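The Fruit Shift

An afternoon among the grippers at Sidach's open house

The invitation said "see robots learn," and it gave a street address in Citthorpe that belonged to a house. I drove past it twice. I had been picturing a loading dock, maybe a fence with a warning sign, and instead I parked next to a recycling bin and was asked at the door whether I'd mind using the side entrance.

Sidach does its open days by region, and the Citthorpe one ran on October 20, 2022, in slots of six visitors. My slot included a retired bus mechanic, a couple who sell kitchen equipment, two students who had plainly done the reading, and me. We were given name tags and a sheet of paper explaining that nothing we were about to watch would move on its own.

That took a minute to sink in. I had come to see machines do a job that people do. What Sidach had on offer was people doing a job so that machines could watch. An operator takes a gripper in each hand -- the same kind of fingers a robot arm would have, minus the arm -- and does chores with them. Cameras on the grippers record the whole business. Later, somewhere else, a program studies the recordings and tries to work out how a person gets an orange from one place to another. The program is called Ovar. It was not in attendance.

The chore of the day was fruit. Pick it up, put it in the basin, take it out again, scatter it, start over. A practiced operator does this in 3-hour shifts with breaks, which I know because it was on the sheet of paper, under "What to expect."

What I didn't expect was how hard it would be to look away. Your own hand has opinions about an orange that you never hear. It knows how hard to squeeze and which way the thing wants to roll. Take the hand away and swap in two stiff fingers with rubbery manners, and every one of those opinions has to be spoken out loud, by somebody's wrist. The bus mechanic leaned in so far that he had to be asked to lean back out.

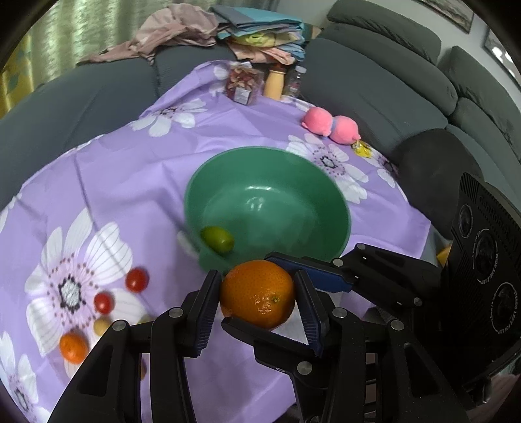
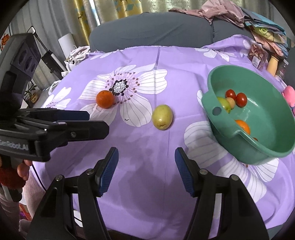
Fruit, basin and grippers at the Citthorpe open house.

HANDS ON

Then it was our turn, which the students had been waiting for and the rest of us had been hoping to avoid.

The grippers are heavier than you want them to be. Your wrists find this out first and report it to your shoulders, and by then you are holding your breath over a lime. I squeezed. The fingers closed on the air just in front of it. I moved forward and closed them again, and the lime left, unhurried, in the direction of the kitchen equipment people.

My trouble, I was told, was that I kept looking at the fruit. This seemed like a strange complaint. But the operators look at the spot where the fingertips will meet, and they let the fruit come into it. Once I tried that I got the lime on the second attempt and carried it to the basin with the kind of pride I normally save for parallel parking. Then I let go a little too high. It bounced.

"Good," said the operator running the station. "Leave that one in."

They like mistakes at Sidach, up to a point. A program that has only ever seen perfect pickups has no idea what to do when one goes wrong, so a dropped lime has some value as long as somebody picks it up again properly. I asked how much value. She thought it over and said that mine had probably been valuable enough for one day.

The kitchen equipment couple turned out to be gifted. They took a gripper each and worked the basin from opposite sides, without talking, like people who have loaded a great many dishwashers together. The students took notes. One of them asked whether two people sharing a task would confuse Ovar, and got a long answer with the word "synchronization" in it several times. I used that time to rub my forearms.

Over coffee we heard about scale. Saxena, the company that does the sorting and labeling for Sidach, had taken in roughly 550 hours of household chores since February, most of them filmed in homes and very few of them interesting. There is towel folding. There is a good deal of putting cups on shelves and taking them down again. The person giving the talk had watched plenty of it personally and said it had changed how she does the dishes, though she wouldn't say in which direction.

Somebody asked when we could buy the robot. There was a pause that I have also heard from contractors. A finished robot would need an arm, or two, and something to stand on, and it would need to handle a kitchen it had never met before. For now there was fruit. The bus mechanic said he'd worked on transmissions that took longer, and this went over very well with the staff.

On the way out we each got a sticker and an orange. I ate mine in the car, having peeled it without thinking about it at all, and then sat there a while opening and closing my hand. The next six were already lined up at the side entrance.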